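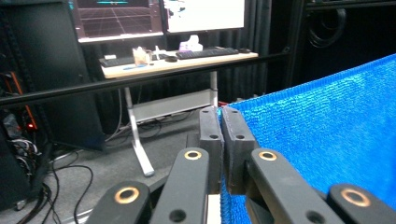 Bright blue textured cloth, held at the edge.

Greso opens textile repair and reuse centre in Musia

Household textiles that would once have gone in the bin can now be mended, swapped or passed on at a new centre run by Greso, the textile reuse company. The centre, on the ground floor of the former Dow carpet warehouse in Musia, opened its doors to the public in February after a trial period for local households.

The centre takes towels, bed linen, curtains, blankets, cushion covers, tea towels and cloth by the metre. Clothing is not accepted at present, as Musia already has several shops and collection points for it. Shoes, duvets, pillows and carpets cannot be taken either.

During the trial, 62 households were each given a collection bag and asked to fill it with any textiles they no longer used. They brought in 1029 items between them. Towels made up the largest group, followed by single bed sheets and pillowcases. Most of the items needed no repair beyond a wash, and Greso said this was a higher share than it had planned for when it drew up the layout of the building. As a result, the sorting area has been made larger and the number of sewing tables has been cut to nine.

Items that arrive at the centre are checked by hand for holes, stains, worn hems and loose threads. Those in good order are washed, folded and put out on the shelves, where visitors can buy them at a fixed price per type. A bath towel costs the same whatever its colour or make. Items with small faults go to the repair tables. Anything too worn to be mended is cut into cleaning cloths, which are sold in bundles to garages and workshops in the area.

Visitors can also book a repair table and do the work themselves. Thread, needles, pins and hem tape are included in the booking fee, and a member of staff is on hand to show people how to use the sewing machines. Bookings are for one hour and can be made at the front desk or by telephone. Children are welcome at the hand sewing tables with an adult, but the machines are for visitors aged 16 and over.

Hotels and guest houses can use the centre too. Greso has signed an agreement with Dudeo, which supplies linen to small hotels along the coast, to take in sheets and towels that no longer meet its hotel standard. Roughly 200 pieces are expected each month. Many of these are sound but slightly faded, or have lost their shape at the corners -- faults that matter to a hotel but much less at home. Dudeo will deliver them clean and sorted by size.

A spokesperson for Greso said: "People tend to keep old towels and curtains at the back of a cupboard for years, and then throw out the lot when they move house. We wanted a place where they could bring one bag at a time. The trial showed us that much of what they bring is perfectly good to use, and we have set the building up with that in mind."

Households bringing in textiles are asked to make sure that everything is clean and dry, and to take out curtain hooks, rings and weights beforehand. Damp items will be turned away at the desk. Bags can be dropped off at the side entrance, next to the loading bay, where there is short-stay parking. Large loads, such as those from a house clearance, should be arranged in advance.

The centre has step-free access from the main entrance, and one of the repair tables can be raised or lowered. A price list and a full list of accepted items are available at the front desk.

Notes to editors

Greso collects, repairs and resells household textiles. The Musia centre is its first site with repair tables open to the public.

Dudeo hires out and launders bed linen and towels for small hotels and guest houses.

Visits by the press can be arranged through the Greso press office.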